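Leaving Clestel, and what I did on Raris

7/2/18

I finished at Clestel at the end of last month, so I can finally put some of the work up here. A few people have written asking what my part in Raris was, and the credits only say "Environment Artist," which covers a lot of ground. I'll go through it in the order it happened.

Raris is a puzzle and trading game for phones and tablets. You run a harbor town called Dastville, and you move goods between the docks, the market and the hill. When I joined, the town was a gray block layout and one finished street. The street had been painted by Zaid Semaan, who was art lead for the whole project, and my first job was to make a second street that looked like the same person had made it.

That took me most of a month. Zaid paints light first and shapes second, and I had always done it the other way around. My early tests had nice buildings and muddy shadows. He sent them back with one or two notes each, usually about the ground. He wanted the ground to be the brightest thing on screen because that's where the player taps. Once I started from the ground up, the rest came faster.

After the streets I moved on to props. Dastville needed a lot of them. Every shop had an inside view, and every inside view had to read on a small phone held at arm's length. The final prop list for the shipped game ran to 2,163 entries, counting color variants. I made the tavern, the bakery, the rope store and most of the market stalls. The tavern went through the most versions. We tried realistic glass for the cups and it vanished against the counter, so we switched to solid bright colors with one hard highlight. I kept a folder of reference for shapes like that, mainly cheap tableware.
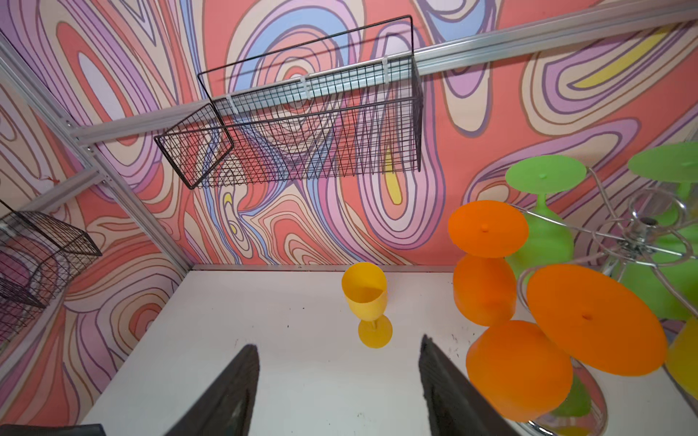 Yellow plastic wine glass, with more colored stemware on a wire rack.

The other big piece was the texture budget. We were building for older devices, and anything larger than a certain size made the loading screen hang. I packed the props for each shop onto one shared sheet. It's dull work but I liked it. The bakery went from five sheets to one and you can't see the difference unless you zoom in on the bread.

We used an outside studio, Haddad, for the boats. They were easy to work with and quick to answer, but their files came in at a different scale from ours, and for the first few deliveries I was resizing everything by hand. In the end I wrote a small script for it. I should have done that the first day. If you work with an outside team, agree on the scale and the pivot points before anybody opens a modeling program.

The soft launch was in October. We had hoped for 4,000 players in the first week and got nearly that. The feedback on the art was mostly good, with one complaint that kept coming up: people couldn't tell the warehouse from the customs house. Both had red roofs. I had picked the red for both of them, so that one was mine. We changed the customs house to a green roof and added a flag, and the complaints stopped.

There were things that didn't make it. I painted a winter version of the docks that was cut when the seasonal update got smaller. There was also a lighthouse interior with a spiral stair that looked fine in stills and was impossible to tap on. I still have the sketches – 200 or so pages of them, mostly bad – and I'll post the readable ones when I've asked Clestel which I'm allowed to show.

For anyone wondering about tools, I did the painting in Photoshop and the modeling in Blender, and everything was assembled in Unity. Nothing unusual. I used a mid-size tablet for the whole project and replaced the nib more often than I'd like to admit.

I'm taking the summer off from full-time work. I have a small freelance job doing icons, and I want to get better at characters, which I've avoided for years by hiding behind buildings. If you have questions about the Raris environments, leave them in the comments and I'll get to them when I can. The market stall breakdown will be the next post.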